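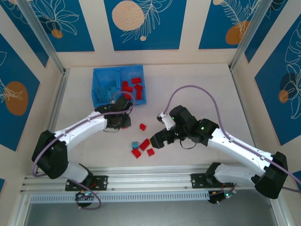

Two arms, mixed block sorting: is it the fingers or the camera?

Started by estela_l in Grippers and End Effectors

estela_l
Evening all. I've been swapping bits on my two-arm cell since the start of May and I've got to the stage where I don't trust my own opinion any more. The job is dull on purpose: red blocks in one side of the divided blue bin, teal ones in the other. Both arms are on the front rail, bin at the back left.

The fingers I'm using at the moment are the plain Clorholm ones. Before that I had the Modier set with the rubber faces. The Modiers hold on better, no question, but they're fatter at the tip and when two blocks are lying close together they shove the neighbour away before they close. The Clorholms get into the gap and then now and then let a block swing round in the grip. I gave each set 1000 picks and the Modiers dropped fewer but missed more at the first go, if that makes sense.

Which would you rather live with? I keep changing my mind.

rmacbrayne
Modiers, every time. A missed pick costs you a retry and a dropped one ends up anywhere. I'd file the tips down a bit and carry on.

The thing that would bother me more is teal blocks going into a blue bin. Is your camera coping with that?

estela_l
Not brilliantly! They're see-through as well, so they nearly vanish into the floor of that compartment. The red side is fine, it'll find a red block even when it's half hidden. I've been meaning to put a bit of white card in the bottom and haven't.

oriana_z
Put the card in before you test anything else. You're comparing fingers while the vision is guessing at one of your two colours, so I wouldn't believe the numbers for either set. Sorry, I know that's annoying to hear after 1000 picks.

rmacbrayne
Bit harsh. If both sets had the same bin and the same light, it's a fair comparison.

oriana_z
It's fair for the reds. For the teal ones it depends whether she counted a pick as missed when the arm went to the wrong spot altogether. Did you split those out, Estela?

estela_l
Erm. No. I counted them all as misses.

oriana_z
There you go then.

Iara_S
Different question from me - how are you finding that purple cable? I can see a loop of it hanging down by the bin on the left arm, right in front of one of the reds. Mine used to do that and I lost a whole afternoon thinking the controller was at fault. I've got a Jurčo controller and it stops dead if it feels any extra drag on the wrist, which sounds clever until it's your own cable doing it.

I put one more clip on, close to the wrist, and left only enough slack for a full turn. Been fine since.

estela_l
Oh, that's a good shout. It's clipped along the forearm but the last bit is loose. The right arm's cable goes up over the wrist in a big arch and I've had no bother from that side at all, so maybe there's something in it.

dnisbet
I'd go the other way from Iara and leave the slack generous. I clipped mine tight and the connector on the camera worked loose after 11 days. A loop in the way is a nuisance, a camera that drops out halfway through a run is a lot worse. Arch it over the top on both sides.

Iara_S
Fair enough, though mine's a much smaller arm than yours, Davina. Arching it just made it catch on the elbow.

rmacbrayne
Has anyone tried the Huvulport fingers? Thin like the Clorholms but with a grippy strip down the inside. They've been on my list for ages.

dnisbet
Had a pair on for 10 weeks. Lovely in the corners of a bin, but the strip peels at the bottom edge if you scrape the table much. You can glue it back. I've done it twice.

estela_l
Right, so white card first, then another clip and the cable over the top, then I'll run both sets again and log wrong-spot misses separately. If the Clorholms still let things swing I'll order the Huvulports and a tube of glue. Ross, what did you use to file yours down?

rmacbrayne
Fine needle file, and go slowly near the rubber. Take a bit off the outside face only, and do the pair together in a vice so they still meet in the middle.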